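4.2 Shared supplies and who tidies them

Diary entries from the Plustville offices, 27 in all, collected in July. Most staff wrote little about their own desks. What they wrote about was the shared stuff: tape, chargers, spare pens. Borrowing was fine, not putting back was not. One entry ran to more than 400 words on a stapler. Avotiņš and Nepia found much the same at Brindow, though there the rule was writen down and mostly ignored.
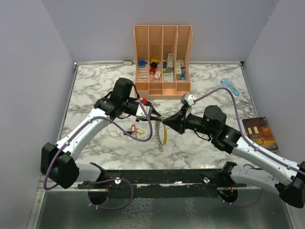

Figure 3. Desk organiser with upright compartments and mixed small items.

New starters learned the rules late, usualy by breaking one. Two asked a manager. The rest watched and copied. See 4.3 for remote staff.

Related items
Hunt: Labels and blame in shared kitchens
Castellanos: Drawer habits

Comments
Joelle Chidiac: Was the Sirnum site dropped? It's in the abstract.
Rasmus Rebane: Same at ours, chargers worst of all.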